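Funivov is the stage name of an electronic musician who recorded for the Tadex label and left it after a dispute over who owned a set of unreleased recordings. Most published accounts trace back to the musician's own interviews, and little in them has been checked by anyone else.
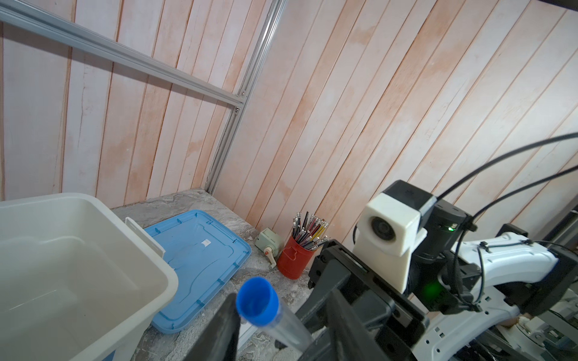 2 min read · 319 views

The first album, Midtbø, is often said to have sold out its 300 copies in a single night. The only source is a Tadex press release, and a label has every reason to say so. Copies were still listed for sale the following January.

Kilian Baumgartner, who managed the label, said the contract gave Tadex all recordings made during its term. Funivov has claimed that 157 tracks were held back. That figure looks high for an artist who had put out one album — and no track list has ever been made public.
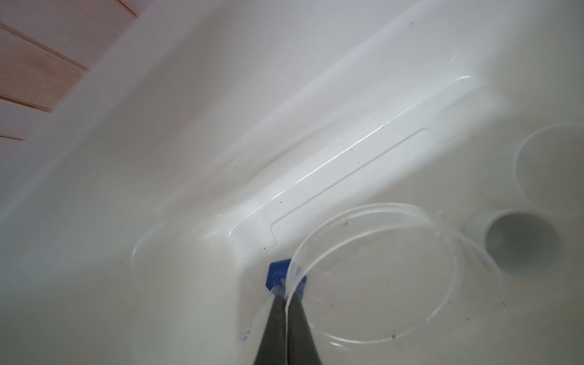

Fans usually treat the second album, Vimetero, as proof that the musician won. It proves less than that. The record came out on 12/18/22 without a label name, and neither side has said whether money changed hands. Baumgartner called the matter "settled" and would not explain the word.

Claims that the album reuses the disputed tracks rest on how two songs sound, which is thin evidence. Reviewers who repeated the claim did not say which recordings they had compared.

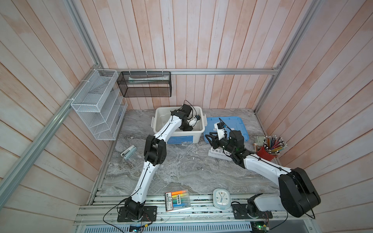 Two robot arms at a tabletop, one reaching into a white bin.

A reunion with Tadex has been reported more than once. No contract, tour date or recording has followed, and the reports cite each other.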